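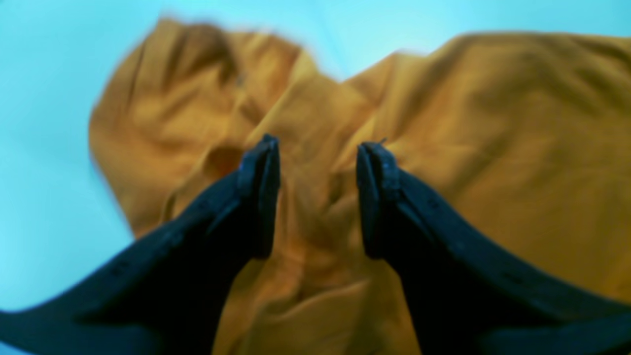
Household Textiles, Unit 2: Folding a Long-Sleeved Top
Devville Evening Classes – course handout, April intake

Welcome back! Last time we sorted and washed. Tonight we fold, and I think it's the best session of the course, so please bring tops you really wear.

What you need
A clear table at hip height, with a smooth top
2 long-sleeved tops, one thin and one thick
The Skasteo folding sheet from your pack

Starting from a heap
Pick the top up by whatever you can find and give it one good shake. Look for the hem first. It is the longest straight edge on the garment and much easier to find than a shoulder. Run your hands along it until you reach the side seams, then lay the whole thing down with the neck away from you.

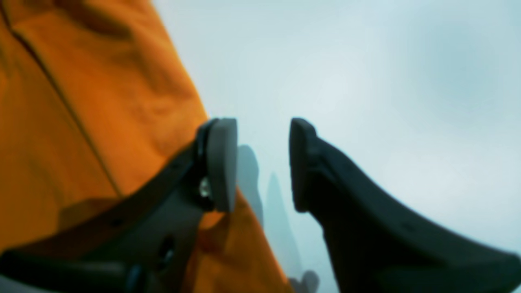

Seams are your best friends in folding. They don't stretch as much as the cloth around them, so they tell you where the garment wants to lie straight. Look for a thin dark line, like the one running diagonally across the orange cloth, and check whether it is stitching or only a crease. A fingertip will settle it: stitching has a ridge, and a crease smooths away under your palm. Do this on every seam you can reach before you make the first fold. It feels fussy for the first few goes and then your hands just do it!

Pulling the hem straight
Take one bottom corner in each hand and draw them apart, low over the table. You want gentle tension only. Jersey will grow if you haul on it, and then you are folding a different shape from the one you washed.

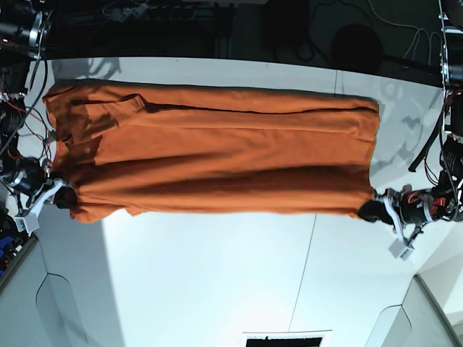

Hold for a slow count of 5, then lower the hem and let go of both corners together. If the middle sags, your hands are too close. Long creases that run from side to side come out with the flat of the hand, working from the centre towards the edges.

The folds
1. Sleeves across the back, one over the other.
2. Sides in to meet at the middle.
3. Hem up to the collar, then in half again.

Thick tops prefer a looser last fold – try it both ways and see which sits better in your drawer.
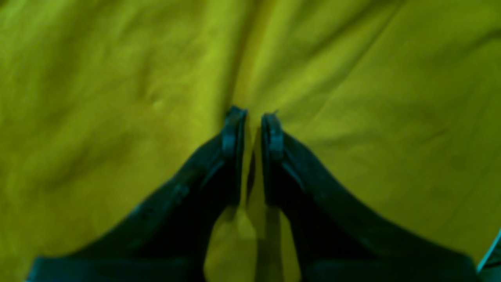 Practice before next time
Fold the same top every evening, the thin one first. The Farah method (page 2 of your sheet) stands the folded tops on end, and it's lovely in a deep drawer. Anyone with shelves may prefer the Plelerness stack, with the folded edge facing out. Bring one top folded each way and we'll compare them at the start of Unit 3.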